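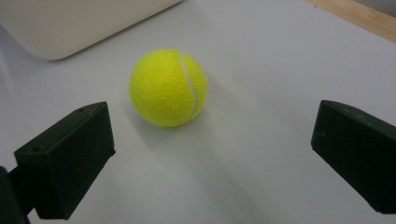

白い作業台のテニスボールと、黒いグリッパーの指

私たちについて

Geum(ジウム)は、倉庫と小さな工場のための「つかむ作業」を自動化する会社です。本社はCiltport、試験室はGersideにあります。社員は12名。会社案内にはたいてい「少数精鋭」と書くところですが、精鋭かどうかはお客様に判断していただくことにして、少数のほうだけ保証いたします。

はじまり

創業者はもともと、Trultowの配送センターで返品の仕分けをしていました。箱を開け、中身を出し、正しい棚に置く。一人あたり一日200箱です。ある年の3月、センターに立派な自動化設備が入りました。説明会では「皆さんは単純作業から解放されます」と言われ、その翌週から、皆さんは設備が落とした品物を拾う係になりました。人間が機械の後始末をする職場を自動化と呼んでよいのか。この疑問がいまだに解けないので、会社を続けています。

仕事の中身

当社の仕事の大半は地味です。指の開き幅を変える。面の角度を変える。丸いものをつかみ、角の丸いものをつかみ、また丸いものに戻る。見学にいらした方は、はじめの5分は熱心にご覧になり、その後は休憩室のコーヒーの銘柄についてお尋ねになります。

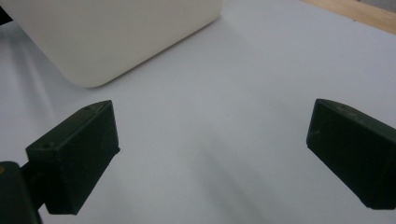
新しい品目をお預かりすると、まず人が手に持つタイプのグリッパーで動作を集めます。品目ひとつにつき50回が最低線で、気難しい品目になると3000回を超えたこともあります。この工程を担当するのは、エンジニアよりも現場出身の社員が中心です。どこを持てば滑らないか、どの向きなら次の人が受け取りやすいかは、仕様書よりも手のほうがよく覚えています。その手の持ち主に給料を払うのは当然だと考えていますが、業界の集まりでこの話をすると、なぜか感心されます。

職場はどう変わるか

「人は減りますか」と必ず聞かれます。正直な答えは、導入先によります。当社が決められることではありませんし、決められるふりもいたしません。ただし契約の前に、空いた時間を誰が何に使うのかを書面でいただいています。「より付加価値の高い業務」とだけ書かれた書面は、お返ししています。これまでで一番よかった回答は「腰痛の者を検品に回し、残業をやめる」でした。字は乱れていましたが、そのまま契約書に添付しました。

変わらないこともあります。朝礼は短くなりませんし、台車の車輪は相変わらず一つだけ鳴ります。機械が止まったときに最初に気づくのは、やはり隣で働いている人です。そのため当社の装置の停止ボタンは、管理室ではなくその人の手の届くところに付けています。押しても始末書は要りません。この一文を導入先の規則に入れてもらうまでに、装置の設計より長くかかったことがあります。

見学と採用

Gersideの試験室は予約制で見学を受け付けています。所要時間は50分、グリッパーは実際に握っていただけます。握力に自信のある方ほど早く疲れるようです。採用では、仕分け、梱包、検品の経験がある方を歓迎します。志望動機の欄に「夢」は不要です。前の職場で一番いやだった作業をお書きください。そこから面接を始めます。

最終更新:2021年1月19日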